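Plate stacking: what we would be paying for

Gallery notes, 2025-04-06

We run a mid-sized canteen kitchen at Skestis, and for the past year we have been told that a robot arm could take over the clean end of the dishwash. Two suppliers have quoted. This page keeps the notes and the picture in one place so that the budget talk in September starts from the job itself and not from a sales video.

The Rarkow quote is the cheaper of the two, at 3,780 for the gripper and its mounting kit. The arm is extra. So is the guarding, the training and the yearly service visit, and none of those has a firm price yet. Varon quotes for everything together but will not say what happens to the price if we change our crockery, which we do whenever a line is dropped.

Both firms talk about speed. Our lunch service puts about 200 plates through, and a person with a trolley gets through that without much fuss. Speed was never our complaint. We lose plates to chips, and we lose time when sizes get mixed and a stack has to be taken apart again. Neither quote mentions chips.

Before signing anything I want three answers in writing. Can it pick up a plate that sits tightly inside another? What does it do with a stack that has gone on slightly crooked? Who pays for breakages in the first 26 weeks?

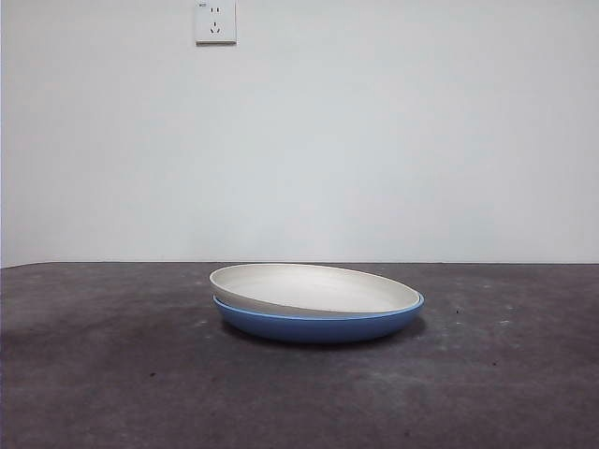 Cream plate on blue, a little off centre. Ask for a price that includes this.

Rarkow's demonstration used identical plates, set out square. I would sooner see ours, put down by someone in a hurry. If a supplier wants a second fee for "mixed stack handling", that belongs in the first quote, and I have left a blank line for it in the budget sheet.

Contact: Abdelaziz, kitchen equipment | © Skestis Canteen | Back to top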